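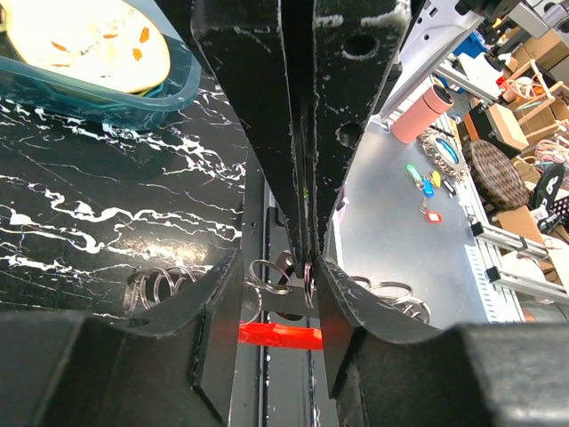 The teaching room at Rurnura is on the ground floor, and the first thing the lead demonstrator did when I came was to take away my coffee. Drinks stay on the shelf by the door. Then she pulled out two stools and we talked for most of the morning, with breaks when a colleague needed her hands.

Her job is to show robots what to do. She does not write the motion in code. She moves the arms through the task herself, by remote control, and the system keeps the movement together with what the cameras saw. Later a model is trained on these recordings. "My mother asks me what I do at work," she told me. "I say that I pick up small things, very slowly, and that I am paid for it."

She came to this from repairing sewing machines, and she thinks the change was smaller than people believe. In both jobs, she said, the fingers must know something before the head does. With remote control the difficulty is that the fingers get almost nothing back. "You don't feel the object. You look at it, and you look at your gripper, and you learn to feel with the eyes. The first week I closed too hard on everything."

The project she works on now is called Tilus. It is about household things: rings, key tags, cups, whatever people leave on a table. Each finished try is called an episode. The present set has 402 of them, and she recorded a large part herself. I asked if they are all good. She laughed at this. "No. And it would be bad if they were all beautiful. If I never miss, the robot never sees how to come back from a miss."

What she does not accept is hesitation. When a demonstrator stops in the air to think, the model can learn the stop as well, and then the robot waits at the same place without any reason. So she plans the whole movement before she touches the controls. New people are asked to say it aloud first: left hand goes here, right hand waits, left hand lets go. 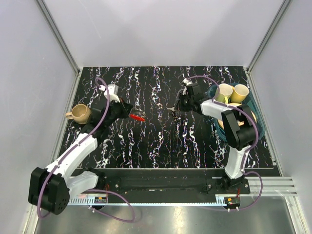 The two arms at the Tilus table, with a basket under the right one.

Using two arms is harder than using one, and she took some time to explain why. Most people have a strong hand and a lazy hand, and in a demonstration it becomes very visible. "I am right-handed. In May I looked at my old episodes and the left arm was only a decoration." After that she practiced for 21 days with the left arm alone, 40 minutes each day, before she recorded anything new for the project.

I wanted to know about guiding the arm by hand, holding it directly and pushing it where it should go. She learned that way first, on another machine, and she still likes it for teaching beginners, who understand the weight and the limits of the joints much quicker. But a person who stands there holding the arm is also standing in front of the cameras. "Then the robot learns from a picture with my sleeve in it -- and later my sleeve is not there."

Thin metal things are her least favorite. They shine, they slide over each other, and from the wrist camera a ring seen from its side is only a line. Soft things she finds more forgiving. Some partners, among them Flovivell, would like longer tasks, with many objects handled one after another. She is careful about this. A long episode has more places to go wrong, and the demonstrator gets tired before the arm does.

She stops recording when she notices that she is holding her breath. It is her own rule and it is not written in any manual. On the day of my visit it happened shortly before noon, and she put down the controls, stretched her fingers one by one and went to get my coffee from the shelf. It was cold by then, but she had already started to tell me about the next task, which is with lids.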